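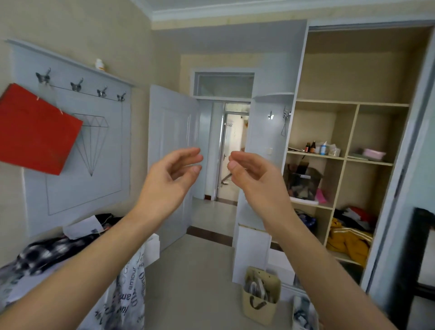

Finished the new Vetitley paperback last night, the one where the widow inherits a lighthouse and somebody wants her off it. 568 pages. I have opinions and a sore wrist.

First, the hero. He is a retired bomb tech who now builds canoes. At no point does he sell a canoe. I would like to see his bank statements.

They kiss on page 52, while hiding from a gunman in a boat shed. The gunman waits outside for the whole chapter. Very polite of him.

The villain is the brother-in-law. I knew by chapter 3 because he was the only man in town described as "well dressed." Romantic suspense does not trust a good suit.
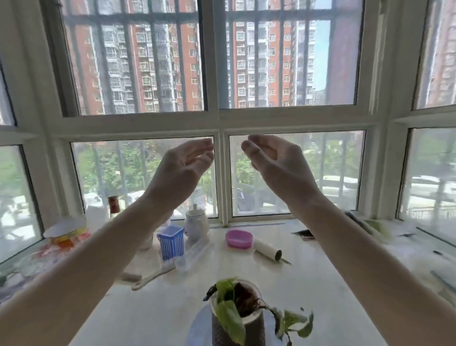
Nkuna replied that the brother-in-law is a decoy and I should reread the ferry scene, because the harbor pilot has the lighthouse key before anyone gives it to him.

Fine. I reread the ferry scene. He does have the key. I'm leaving my post up as a monument.

It doesn't fix the middle, though. She gets 23 threatening letters and takes none of them to the police, then drives to the quarry alone at midnight to "clear her head." Ma'am. Take a bath.

The bath exists, by the way. It has its own chapter. The canoe man fixes the faucet.

Book two is called Sideck, after the island, and it follows the sister, who has amnesia and a bakery. Preordered it Wednesday.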